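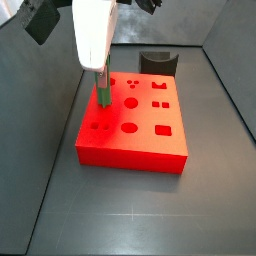
*Une boîte à formes rouge, à trois rangées de trois emplacements.*

Le samedi 9 février 2019

La bibliothèque municipale a mis en ligne son nouveau formulaire d'inscription, et j'ai passé une partie de la matinée dessus. À la sixième question, il fallait choisir sa situation : salarié, étudiant, retraité, demandeur d'emploi. Je travaille à mi-temps et je suis une formation le reste de la semaine. J'ai coché « salarié ». C'est à moitié faux, et la page ne m'a pas laissé passer sans réponse.

On me dira que c'est un détail. Je ne le crois pas. Les formulaires servent à répartir des places, des tarifs, des aides, et les réponses finissent dans des tableaux que quelqu'un lira pour décider des horaires d'ouverture ou du budget des transports. Si la grille est mauvaise, les décisions le seront aussi, même prises de bonne foi.

Notre commune utilise depuis le mois de mai le logiciel Lallgate pour toutes ses démarches. L'outil fonctionne, je n'ai rien à lui reprocher sur ce point. Les pages s'affichent vite et l'on reçoit un accusé de réception. Le problème vient de la façon dont on l'a rempli : des menus déroulants partout, presque aucun champ libre. Pour l'inscription à la cantine, le motif d'absence d'un enfant se choisit parmi trois possibilités. Un rendez-vous chez l'orthophoniste, par exemple, n'entre dans aucune. Les parents cochent « maladie ».

Je connais l'argument contraire, et il est sérieux. Une réponse libre coûte du temps. Il faut la lire, parfois la déchiffrer, puis la classer malgré tout. Une mairie qui reçoit 1000 dossiers à la rentrée ne peut pas traiter chacun comme une lettre personnelle. Les cases protègent aussi l'usager : deux familles dans la même situation doivent obtenir la même réponse, quel que soit l'agent qui ouvre le dossier. Je préfère une grille un peu raide à l'humeur d'un guichet.

Mais entre la lettre personnelle et le menu à trois lignes, il y a de la marge. L'association d'aide aux locataires de la rue Julaner, où j'ai tenu une permanence, travaillait encore sur papier, avec une feuille imprimée au recto et un verso laissé blanc. Sur près de 700 dossiers, la plupart des versos restaient vides. Les autres contenaient souvent ce qui réglait l'affaire : un bail signé par un cousin, une chaudière partagée entre deux immeubles, un préavis envoyé à la mauvaise adresse. Aucune de ces informations n'avait sa case au recto.

Je demande donc peu de chose. D'abord, une ligne « autre situation » dans chaque menu, avec de quoi écrire deux phrases. Ensuite, que ces phrases soient relues une fois par an — par les agents qui traitent les dossiers, pas par le fournisseur — et que les cas fréquents entrent dans la liste. Il faudrait enfin un numéro de téléphone en bas de page, avec les heures auxquelles on y répond.

Le service des inscriptions m'a indiqué que la modification des menus était possible et qu'elle n'était pas prévue. J'ai renvoyé ma demande par courrier, avec mon formulaire imprimé. À côté de « salarié », j'ai ajouté au stylo « et en formation ».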